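# Setting up a tabletop task in the Plisholm simulator

Plisholm is the simulation package sold with the Sernport two-arm platform. It can be licensed separately, and this page assumes you have done that and have no hardware on site. It covers installing a room, placing objects, setting the head view and recording a first teleoperated run. Commands were checked on release 3 under Linux. The Windows build uses the same names with a different launcher.

## Before you start

You need:

- a Plisholm licence file (the trial licence works, but limits exports to 2 per day)
- a graphics card supported by the current driver list
- the Drindach asset pack, unpacked in its own folder
- a pair of hand controllers, or a keyboard if you can tolerate it

The asset pack holds 3,257 objects. Most are household items with collision meshes already built. Do not unpack it inside the Plisholm program folder, as the updater clears that folder without asking.

## 1. Load a room

Start the program and open the room browser. Rooms are listed by floor plan, then by furnishing seed. For a first task, choose a plan with at least one long table and clear floor on the side where the robot will stand.

 plisholm room load --plan living --seed 800

The seed controls furniture, wall decoration and window placement. Changing it gives you a different room on the same plan, so write it down. A recorded run stores object poses but only a reference to the room. If the seed is lost, the run will replay in the default room and the arms will pass through whatever is there.

## 2. Place the robot

Select the base and drag it to the table. The snap tool lines the torso up with the closest table edge, which is convenient for a square approach and a nuisance for anything else. Hold Shift to turn it off.

Check the reach overlay before going further. Green cells can be reached by either arm, yellow by one arm only. Long tables will always have a grey region at the far end. Objects may be left there as distractors, but the task checker will reject them as targets.

## 3. Scatter the objects

Open the scatter panel and set the surface, the object list and the minimum spacing. Tableware, bottles, toys and small food items are sensible choices for a pick-and-place task. Flat objects such as picture frames are harder to grasp and are better kept as obstacles until your operators have some practice.

Press Settle after each scatter. The physics engine drops every object a short distance and waits for it to come to rest. 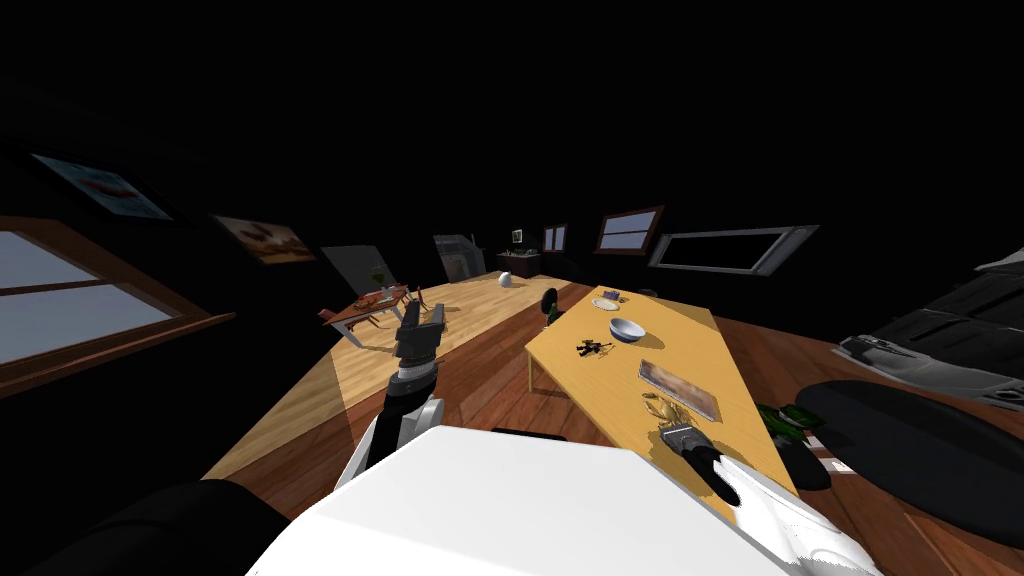 If an object slides or tips during settling, raise its friction value in the object inspector and run the step again. The default values in the Drindach pack are on the low side for ceramics. Hakim Chin maintains a corrected table on the user forum, and it can be imported straight into the inspector.

## 4. Set the head view

The default view is high and tilted down. Adjust the pitch until both grippers stay visible through the full working range. A steeper pitch shows more of the torso and less of the table. A shallower one brings in the rest of the room, which helps if you intend to vary backgrounds later.

Lighting is set in the same panel. Leave auto exposure off while recording. It reacts to windows and will shift the brightness of the table as the head turns.

## 5. Record a run

1. Put both arms in the ready pose with `plisholm arm ready`.
2. Press Record and wait for the tone.
3. Move the gripper to the target, close it, lift, and place the object.
4. Press Stop. Label the run as success or failure in the dialogue box.

Keep the failures. The export filter can remove them, and they are useful when you are tuning grasp thresholds.

Controller drift is the usual cause of a jerky first run. Recalibrate with the controllers resting on a flat surface, then try again. If the jerkiness remains, lower the shadow quality before touching the physics step.

## Limitations

Soft objects are treated as rigid. Liquids are not modelled, so a bottle is a solid with an adjustable centre of mass. Contact between a gripper and a very thin object is unreliable at the default step size, and halving the step doubles the recording time on our test machine.

The licence is tied to one computer. Moving it means writing to support, who answered our request on a Saturday and issued a new file the same day. The Ross add-on, which provides batch randomization, is priced separately and needs its own licence file in the same folder.

Corrections to this page can be sent to Yaroslav Fedoruk. Please include the room seed and the release number.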